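When a Robot Joins the Office

Grown-ups talk a lot about robots taking jobs. It can sound as if a robot walks in one morning and a person walks out the same afternoon. Most of the time it is slower than that, and a bit more boring. This page is about one workplace, an office building in Zitstead, and what happened to the people who look after it when part of their work was handed to machines.

What kind of work?

The building belongs to a company called Merska, which rents out desks and offices. It has 40 rooms on two floors. People come in, work for the day, and go home. In the evening the building has to be made ready for the next day. Floors get swept and mopped. Trash gets taken out. Chairs get pushed back to their desks. Lights get switched off.

For a long time all of this was done by a cleaning team of 11 people. Dayana Villanueva is the leader of that team. When she started, she pushed a mop herself for most of each shift. Her shoulders hurt by the end of the week.

The first machines

Merska bought floor-cleaning robots from a firm called Arnow. They are low and wide, about as tall as your knee. Each one has brushes underneath, a tank for clean water and another tank for dirty water.

A robot like this needs to know where it is. It does that with sensors. A sensor is a part that notices something about the world, the way your eyes notice light and your skin notices heat. The robot's sensors measure how far away the walls are, and the robot compares this with a map stored in its memory. Then it drives up and down in rows, like someone mowing a lawn.

In the long hallways this worked well from the start. A hallway has two straight walls and nothing much in between. The robot could clean one end to the other while a person did something else.

Rooms were harder

An office is full of things that move. A bag is on the floor on Monday and gone the next day. A door that was open is shut. Somebody leaves a sweater hanging down from a desk.

Chairs were the biggest problem. If a chair stands out in the open, the robot has to go around it, and the floor underneath stays dirty. If the robot bumps a chair that has wheels, the chair rolls a little. Now it is in a new place, and the robot has to work out its path all over again. Some evenings a robot would stop in a doorway and wait for help, with a light flashing on top.

So the team added a job that they had never thought of as a job before. They called it "clearing." One person walks ahead of the robots, picks up bags, opens doors and moves chairs out of the way. Later the same person walks back through and puts the chairs where they belong.

Could a robot move the chairs, too?

Merska wanted to find out. A chair seems easy to you. You grab it by the back and push. You do it without thinking, probably while talking to a friend.

For a robot there is a lot to figure out. It has to find the chair and tell which way it is facing. It has to choose a place to hold. It has to push hard enough to get the wheels rolling, but gently enough that the chair doesn't hit the desk.
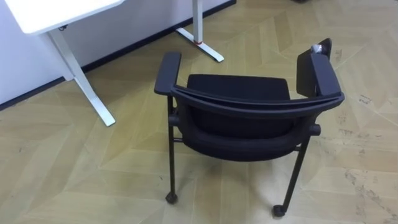 Which way a chair faces matters more than you might expect. The small wheels on an office chair are called casters, and each one can swivel. If you push from straight behind, the chair may still drift to one side until the casters have turned around. Armrests can be a problem as well. They have to fit under the desk, or at least not bang into the edge of it. A person feels the bump and stops. A robot has to be taught what a bump feels like and what to do next.

One way to teach it is practice. The robot tries the same small task again and again, with the chair in a slightly different spot each time. An engineering company called Ivanov, which works on the software, planned roughly 600 tries before letting a robot do the job without a person close by. That may seem like a lot. Think about how many times you fell over before you could walk.

What changed for the people

The team still has 11 people. Merska promised at the beginning that the first robots would not cost anyone a job, and so far it has kept to that. Not every company makes such a promise, and in some places there really are fewer cleaning jobs than before. It is fair to worry about that.

The work itself is different, though. There is less mopping and more checking. Two people learned how to empty the tanks, change the brushes and fix the map when a wall or a desk is moved. They took a course in September and get paid a little more now. Others spend more time on things robots are bad at, such as cleaning keyboards, wiping sticky spots off tables and getting gum off a carpet.

Some people on the team like the change. Dayana Villanueva says her shoulders are better. One man liked the old way more, when everyone worked on the same hallway and talked the whole time. Now they are spread out over the building, each with a machine humming nearby - it can be lonely. The team started taking its break together at eight o'clock because of that.

Words to know

Automation: using machines to do work that people used to do.

Sensor: a part that lets a machine notice something, such as distance, light or touch.

Caster: a small wheel that can swivel, often found on chairs and carts.

Shift: the hours a worker is at work on one day.

Something to try

Put a chair with wheels in the middle of a room, turned a little to one side. Write down every step needed to get it neatly up to a desk, as if for someone who has never seen a chair. Then ask a friend to do only what you wrote, word for word. Fix your steps and try again with the chair turned another way.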